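Home | News | Features | Juniors | Courses | Letters | Subscribe

15th December
By our golf correspondent

The two-thousand-dollar swing

Hanirley Golf Club has a good long par four for its sixth, 372 metres from the back markers with a creek down the left, and for most of the club's life the local kids learned to play it badly before they learned to play it well. They hooked it into the creek. They went looking for the ball and found three others. Eventually they worked out that a fairway wood off the tee left them a mid-iron in, and that five was a decent score when you were thirteen.

I mention it because I spent a morning there in July watching a junior squad who were not allowed to play it. They were on the practice range, each with a small sensor clipped to the glove, hitting seven-irons at a flag while a tablet told them what they had done. The program is called Skistilance. It costs families $2,000 a season, and it has been taken up by Hanirley and by its neighbour at Wadham with an enthusiasm that I have tried hard to share.

The pitch is simple enough. A young golfer joins in autumn, is measured, gets a profile and a set of targets, and is measured again every few weeks until the end of spring. The brochure promises a "pathway". I have been writing about amateur golf for a long time and I have come to distrust that word more than any other in the game. A path goes somewhere. Ask where this one goes and you get a diagram with an arrow pointing up and to the right, past "club", "district" and "state" to something called "elite performance environment", where there is a drawing of a person with a trophy.

What the numbers say

Skistilance claims that juniors who complete a season lower their handicaps by a meaningful amount, and the graph in the brochure certainly slopes the right way. I asked for the figures behind it and was sent a two-page summary covering 406 players. It was politely written and very thin.

The trouble is the one any parent could spot. A fourteen-year-old who plays golf every week for eight months is going to get better. He will also grow, possibly a lot. A boy who was hitting his driver 180 metres in March can be hitting it 210 by November having changed nothing but his shoes. The summary compares each player with himself at the start of the season. It doesn't compare him with the kid down the road who joined the club on the same day, skipped the program and played nine holes after school until it got dark.

There is also the matter of who completes a season. The summary counts finishers. It doesn't say how many began. Children who are losing interest or losing ground tend to be the ones who stop turning up, and once they are out of the sum the average looks after itself. I put this to the company in writing. The reply said the program was "continually refining its reporting", a sentence that could be sent in answer to almost any question.

None of this proves the thing doesn't work. It might. Some of the players I watched had lovely swings. But a claim that arrives with a price attached ought to be able to stand up to a few dull questions, and this one sat down rather quickly.

The old arrangement

Before the sensors, junior golf at both clubs ran on very little. At Wadham a kid paid a small annual subscription, got the run of the course after two in the afternoon, and shared a clinic with the club professional on school holidays. There was a bucket of cut-down irons in the shed. You could be no good at all and nobody much minded, as long as you raked the bunkers and let the women's foursomes through.

It would be silly to get misty about it. The clinics were hit and miss, girls were often made to feel like visitors, and a talented child with parents who couldn't drive to the city was mostly out of luck. I remember plenty of bad teaching, including the advice to keep your head down, which has ruined more swings than drink. If somebody wanted to spend money fixing that, I would hold the door open.

What I can't see is how the new scheme fixes it. The clinics at Wadham have been folded into the program, so the family that used to pay next to nothing for a few mornings with the pro now has the choice of paying the full fee or doing without. There is a hardship place. I asked how a family applied for one and was told that it was best to have a quiet word with the office. Anyone who grew up in a country town knows exactly how many people will have that quiet word.

The Hassanpour Shield

The season's big date for the district's juniors is the Hassanpour Shield, played over 36 holes in a day and shared between the two clubs, the morning round at Wadham and the afternoon at Hanirley. It is a stern test. Wadham is short and sloping with greens like upturned saucers, and by the time the players get across to Hanirley the sea breeze is usually in and the back nine plays two clubs longer.

I walked the afternoon round this year. I had half expected the Skistilance players to run away with it and I would have said so here if they had. Several played well. One girl hit a run of iron shots from the tenth to the thirteenth that I would have paid to watch. Others, and I noticed this more as the wind got up, seemed to have a single shot and no idea what to do when it wasn't wanted. On the sixth, into the breeze, a boy with a swing out of a textbook took driver, found the creek, took a drop, and went for the green with a three-wood from a hanging lie. He walked off with a nine. He looked less upset than puzzled.

The Shield went to a player off a handicap of 2 who isn't in the program, and who got up and down from places I wouldn't send a goat. One result is one result. If I am going to complain about other people's thin evidence I can hardly lean on that. Still, the afternoon did put a question that no brochure has answered for me. Where, in a season of measured seven-irons, does a child learn to play a low runner under a tree? Who teaches the lay-up?

I was told that a "course management module" is planned. Good. There are 18 of those modules at each club already, mown and open most days.

Who is it for?

The clubs have reasons of their own and they aren't wicked ones. Junior numbers had been sliding, the bar takes less than it used to, and a company that turns up with equipment, a timetable and a cut of the fees must have looked like rain. A glossy program gives a club something to put on the sign at the gate. Parents like it too. It has a start time, a finish time and a report at the end, and for a family already ferrying children between swimming and music that counts for a fair bit.

I spoke to parents at both clubs and most were happy, though when I asked what they were happy about they tended to say the kids were enjoying themselves and had made friends. I am delighted to hear it. Kids enjoyed themselves and made friends for the price of the old subscription as well.

A few were less sure. One mother said her daughter had started checking the tablet before deciding whether a shot had been any good. A father told me his son wouldn't play with him any more on a Wadham evening because it would "muck up his data". He laughed when he said it, and then he stopped.

My own view is that both clubs should bring back the cheap clinics and run them beside the program for a year, with the same pro, and keep honest records of both lots, including the kids who drop out. If Skistilance is as good as it says, it will have a graph worth printing. I suggested this to Hanirley and was told it would be raised. I have heard nothing since. 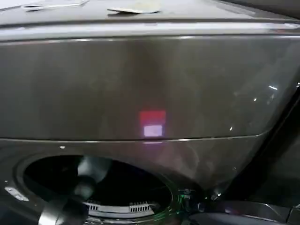
If you are thinking of signing up

Ask how many players started the season as well as how many finished it. Ask how many hours are spent on the course and how many on the range, and whether rain days are made up. Find out if your child can still play after school without being enrolled, and what that costs on its own. Read the refund terms before the first session; at both clubs the fee is payable in full up front.

And take them out for nine holes first. Hanirley's sixth is at its best late in the day.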